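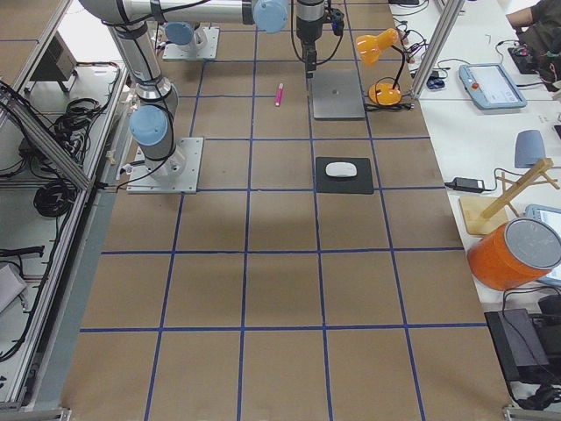
Visit Report: Open Day at the Segura Robot Lab, Nollmont

Home | News | Visits | Members | Contact

Posted 3/24/19 by Mathias Strebel

The Segura lab is on the second floor of the old Druken building in Nollmont, a short walk up from the station. The open day ran from late morning until four. I registered in November, when the list opened, and got one of the 40 places. Our group went in after the welcome talk.

Begoña Segura runs the lab and led the tour herself. Her talk was short. The lab teaches robot arms by demonstration: a person moves the arm through a task, the computer records the motion, and the recordings are used to train a program that later tries the task alone. The project is called Gimodton. It had 853 recordings on the day I visited, and she wants more before the summer.

There are two ways to record. In the first, the operator takes hold of the arm and guides it by hand. In the second, the operator stands back and drives it by remote control. Segura said new people usually start by hand and change over after a week or so. Hand guiding is easier to learn, but the operator's own arms often end up between the camera and the object.

The work table is covered in brown and marked off in squares with blue tape. The objects are ordinary ones, such as a marker, a desk lamp and a computer mouse. The squares are used to write down where an object starts, so the same start is not repeated too often. A typical task is picking up the marker and putting it down in another square. It sounds simple. One operator told us that 38 of his first 100 tries had to be thrown out, mostly for stopping halfway or closing the gripper too early.

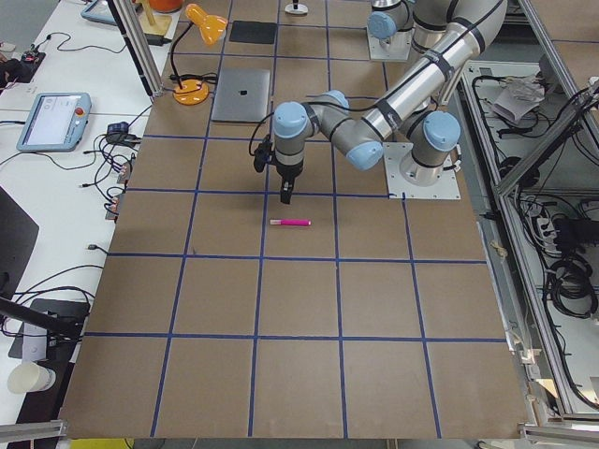
Gripper pointing down at the table, with the pink marker lying in its square. Segura lab, Nollmont.

We asked what makes a good recording. Segura wants a steady pace and no long pauses. If the operator hesitates over the object, the program may learn to hesitate too. Small corrections are fine and she keeps those in.

Questions took up the last part of the visit. Someone asked about tasks that need both arms, and the answer was that those recordings are slower to make and have been put off until the one-arm set is finished. I asked if visitors could try the remote control. That will be possible at the next open day, by sign-up at the door.

Coffee was served downstairs. Parking behind the building is limited, so take the train if you can.

12 shares | 3 comments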